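About Tristton

Tristton is a small publisher of tabletop role-playing games and a much larger keeper of grudges about them. We write settings, adventures and character sourcebooks for people who like their cities damp, their employers dishonest and their dice opaque enough that you can't see the bubble in the middle. We have been doing this long enough to have been out of fashion, back in fashion and out again, and we've kept the same letterhead throughout.

Our main line is Hadier, a port city run by five insurance houses and haunted by everyone they declined to pay. If you have played one of our games at a convention, it was Hadier. If you were killed by a harbor pilot in the first twenty minutes, it was definitely Hadier, and we stand by the harbor pilot. 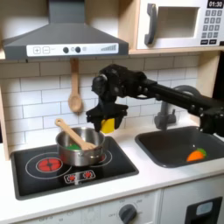

By Ottmar Wendt, line editor
Updated February 15, 2025

How it started

Rüdiger Vogler and I met over a rules argument in which both of us were wrong. The question was whether a dead character could still owe money. The book we were using said nothing on the subject. Rüdiger said obviously yes, I said obviously no, and the game master went home. By the end of the night we had four pages of notes on posthumous debt collection, and those four pages are more or less intact as chapter six of the Hadier core book.

The first edition was called Donov, after the river. It had a print run of 1,000 and a map with the north arrow pointing south. We sold them out of a car, mostly to people we already knew, and then to the people they had complained to. A second printing fixed the arrow and introduced a new error in the table of poisons, where for several years the deadliest substance in the game was weak tea. Some groups still play it that way. We get letters.

The name changed to Hadier with the second edition, when we finally moved the action downriver to the coast. Donov is still there on the map, upriver, sulking.

What we publish

The core book is where to begin. It has the rules, the city, and enough background to get a group through its first winter. After that come the district guides, which can be bought in any order and contradict each other in ways we have decided to call local color.

Then there is the Brandes Ledger, our catalog of people. It currently holds 191 characters: fixers, smugglers, retired soldiers, two separate bishops who each believe the other is an impostor, and a ferryman with no lines who gets more fan mail than anyone. Every entry gives you a name, a face, a want and a price. Many of them are dead. Being dead in Hadier is a change of address, so we keep the entries up and revise them as new information comes in from the field, meaning from whichever of our playtest groups killed them.

The Ledger is written in-world, as the file of an agent called Brandes, with notes scribbled in the margins by people who have stolen it. We picked this format because it's fun to read. It also means that when a fact turns out to be wrong we can blame Brandes, who has been very good about it.

How we work

Books here are slow. A district guide takes us two years, give or take an argument. The writer drafts it, a playtest group breaks it, the writer sulks, and then a different group breaks it in some other place. Rüdiger handles the rules and does his own math by hand, in pencil, in notebooks that he will not let me photograph. I handle the words and cut most of the adjectives. The ones you see are the ones that fought back.

We pay our freelancers on acceptance, and we put their names on the cover in letters the same size as ours. Years ago we both wrote for a publisher that did neither. Their logo now appears in Hadier as the brand stamped on the bottom of the coffins.

We don't do a mobile app. We don't do a subscription box. We did a novel once, and all 3,000 copies of it were the wrong kind of collector's item. If you own one, chapter nine is supposed to come before chapter eight.

The question of canon

We're asked at every convention what really happened to the Lamplighter's Company on the night the customs house burned. There is an answer. It's on an index card in Rüdiger's desk. We have agreed not to print it, partly out of principle and partly because I've read the card and I think we can do better.

Our position is that whatever happened at your table is what happened. The books are rumors. Some are well-sourced rumors with footnotes, but if your group saved the customs house, it's still standing, and you should feel free to cross out page 40.

This policy has its critics, and they write in.
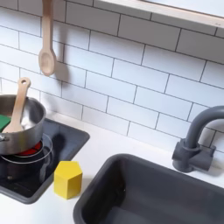
Rüdiger Vogler would like it noted that he never agreed to any of this, that page 40 is correct as printed, and that anyone who saved the customs house was misreading the fire rules, which are perfectly clear if you start from the appendix.

The fire rules are being rewritten for the next edition. So is the appendix.

Playing with us

We run open tables each October, when the weather suits the material. Seats go to new players first, and you don't need to bring a character, since the Ledger has plenty who are willing to come back. Veterans are welcome to watch, and are asked to keep their memories of the first edition to themselves until the break.

If you'd like to write for us, send one Ledger entry of your own, no longer than a page. Give us somebody with a job. We have enough mysterious strangers, and most of them are behind on rent. We read everything, we answer everything, and we take longer over both than we mean to.

Corrections can be sent to the same address. Please include the page number and which printing you have, and, if it concerns the tea, be aware that we know.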